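Section 4: Putting the fitted sheet on the bed

Read this before you unfold anything. Most complaints we get about the Metby bed concern the sheet, and most of those come from doing step 6 before step 3. We have read the folded card that comes in the sheet packet as well. It says the sheet goes on "in moments." Allow 12 minutes the first time.

The bed should already be standing with its headboard attached (Section 3). 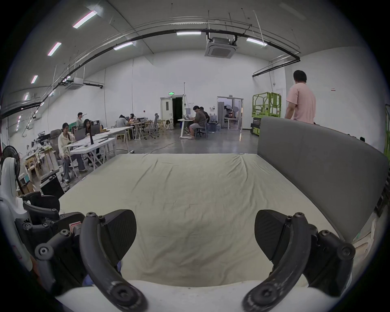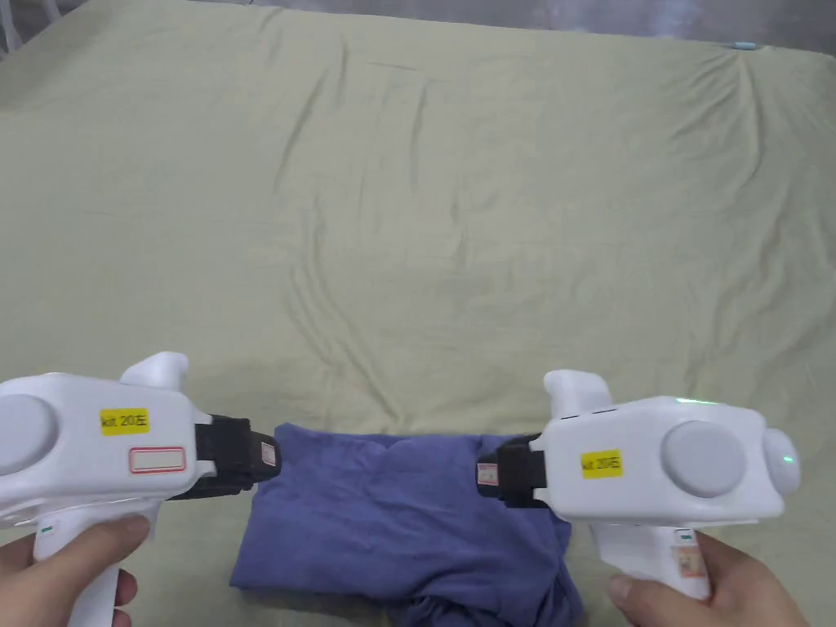
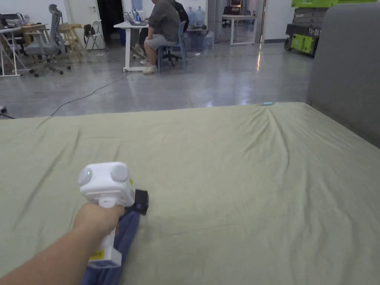

4.1 Before you start

You need the mattress, one fitted sheet and enough floor to walk past the open sides of the bed. You don't need clips, straps or corner suspenders. The Duston catalog sells them next to our sheets, and our own sales pages suggest them too. Boris Jurić, who edits this guide, tried three kinds and went back to tucking.

Clear the mattress completely. Small things get left on it and end up under the sheet, where you'll find them at night.

Note: Wash the sheet once before use if you like. The packet claims this makes it softer. We couldn't feel a difference, but it does get rid of the hard fold lines.

4.2 Fitting the sheet

1. Pull the mattress away from the headboard by the width of your hand. If it won't move, get a second person. Do not push against the headboard with your foot.

2. Find the care label. On Usard sheets it is sewn into a bottom corner, usually the left. "Usually" is the supplier's word. Check by laying the sheet out flat: the long side should run from head to foot.

3. Start at the headboard end. Hook the first corner over the mattress and pull the elastic well underneath.

4. Hook the second corner at the same end. It should go on easily. If it fights you here, you have the sheet turned sideways, and no amount of pulling will fix that.

5. Walk to the foot of the bed. Take the corner diagonally opposite the first one and bring it down over the mattress. Lift the mattress corner with one hand and tuck with the other.

6. Fit the last corner. This one is always tight. Lift the mattress corner, pull the elastic under and let the mattress down slowly.

CAUTION: Keep your fingers flat when you let the mattress down. Pinched knuckles are the commonest injury with this product.

7. Slide the mattress back against the headboard. Check that no fabric is trapped in the gap.

4.3 Smoothing

8. Put both palms on the middle of the sheet and push outward toward the sides. Don't drag from the edge. Dragging lifts the elastic off the far corner and you'll be back at step 5.

9. Deal with the long diagonal creases next. A crease that runs to a corner generally means that corner is carrying too much pull. Unhook it, ease some fabric toward the middle and hook it again.

10. Stop. Small wrinkles may stay. The store photographs show a perfectly flat sheet, and Kanokwan Ratanaporn, who used to dress beds for the Nilsuwan showroom, tells us those beds were steamed and pinned on the side away from the customer. Nobody sleeps on a pinned sheet.

Note: Ironing a fitted sheet is possible. We don't recommend spending your evening that way.

4.4 Colors

Light sheets show creases more in daylight, especially with a window or bright ceiling lights behind you. Judge the result from the doorway at the time of day you'll use the room. We are told by the supplier that green "rests the eye." We have nothing to add to that.

4.5 If something is wrong

The last corner pops off overnight. Check the depth of your mattress, including any topper. A topper bought later is the usual culprit, and a bigger sheet is cheaper than three sets of straps.

The sheet slides toward the foot. The headboard end isn't tucked deep enough. Repeat steps 1, 3 and 4.

The sheet has shrunk. It may have, if it went through a hot dryer. Pull it lengthwise while damp and let it dry on a line. This helps a little. Customers have written to say it restored the full size, but none of them sent measurements.

The elastic has gone slack. Replace the sheet. Section 9 has the order form; the part number for the large size is 3885.

Go on to Section 5 for the headboard cover.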